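Home Guides Projects Kitchen Contact
Search this site... Go

How to Sort the Trash in a Small Office Kitchen

December
By Lejla Stan

This works for an office of up to 30 people with one shared kitchen. It takes an afternoon to set up.

1. Call your hauler first. Ask which plastics they take, whether paper cups go in with paper, and whether bags are allowed in the recycling. Ours at the Clendberg office takes clear cups but no lids under three inches. Write the answers down.

2. Look through a day's trash. Put on gloves, spread it on a tarp and make piles. In most offices the big ones are coffee grounds, paper towels, cups and lunch boxes.

3. Pick the bins. You need two at least, one for landfill and one for recycling. They should look different from each other - people go by shape and color before they read a label. Line the landfill bin and fold the bag over the rim.
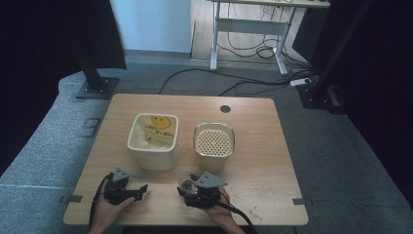
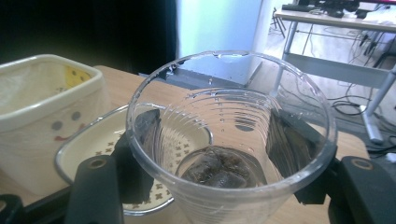
Lejla Stan

4. Put the bins side by side. A landfill bin standing alone across the room will fill up with bottles. If you have a second trash can near the door, take it away.

5. Make the labels. Use the names of things people in your office throw out, such as "yogurt tubs" or "tea bags." Tape them at eye level on the wall.

6. Deal with liquids. Cups and cans should be emptied in the sink before they go in. A quick shake is enough, and there is no need to wash them.

7. Set a pickup time. We empty ours at 4 p.m. and rinse the recycling bin every other week.

Check the bins again after a month. If the same wrong item keeps showing up, change the label before you send an email.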